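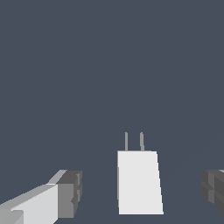
Thursday, May. Gripper comparison, simulation stage. The purpose of the present runs is to decide between the Claeys and Temholm finger sets before either is ordered for the Felura cell. Both were loaded under the same controller settings, with 3000 trials planned for each. The test part remains the white block with the two gray prongs. In the wrist view at the open position, the dark stepped tips stand to either side of the block, and only the tip of the right finger is visible. The left finger occupies considerably more of the view. A change to the camera mounting angle is therefore to be considered before the next series.

Claeys set: 2263 trials completed by 4 p.m. The remainder will run overnight. Logs are to be stored with the Prisilent controller files under the same run name.

Temholm set: not started. Closing speed must match the Claeys value. Colleagues are asked not to alter the contact settings until both series have finished.

Open item: confirm whether prong contact is to be counted as a failed grasp.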